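Open afternoon at Vokard, Pomton: will it do the kitchen yet?

I went to Pomton in September expecting to be sold something. The invitation from Vokard promised "everyday chores, learned from people", and I have heard that sort of talk since I was selling dishwashers for Van Beek. Forty of us turned up, mostly from the catering trade, and there was coffee until two o'clock.

Cinzia Orlandini, who runs the chores work, took my group round. She was straight with us. The job of the day was the microwave: get the door open, deal with a mug, get the door shut. People do it over and over with a gripper in each hand, and the recordings are meant to teach the machine.

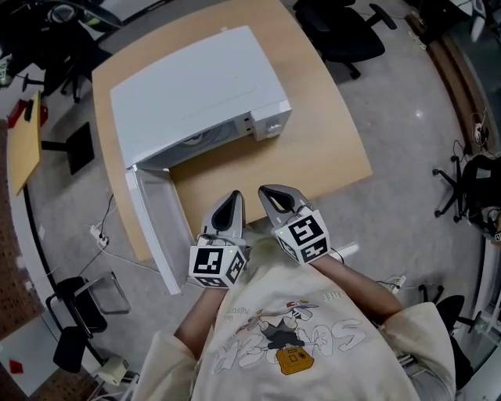
I asked how many goes it takes. Her colleague Siebe Kramer said they had 456 good ones for the mug and would like a great many more. My grandson needed one, and he was four. Siebe took that well enough and pointed out that my grandson had spent those four years practising on everything else in the house.

Fair point, but I run a canteen. I don't have one microwave on a clear table. I have a shelf of them at Clullis, two with doors that stick, and mugs that people leave with the handle jammed against the back wall. When I put this to Cinzia she said a door that sticks would probably beat it at present. A full mug of soup she wouldn't try at all.

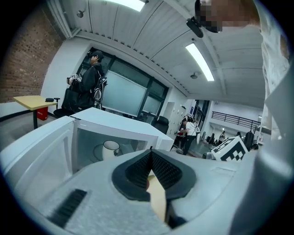
Killian Carré, who does my maintenance, was more taken with it than I was. He liked the grippers and thought the plain two-fingered sort would suit stacking trays. Perhaps. He also asked what one would cost to hire and got no figure, which tells me how near it is.

Wiping down wasn't on the programme. Neither was anything with cling film. Cinzia has my number and says she will ring when it can manage a sticking door, and I've offered her one of mine to practise on. The car park is round the back, by the way, and the signs for it are hopeless.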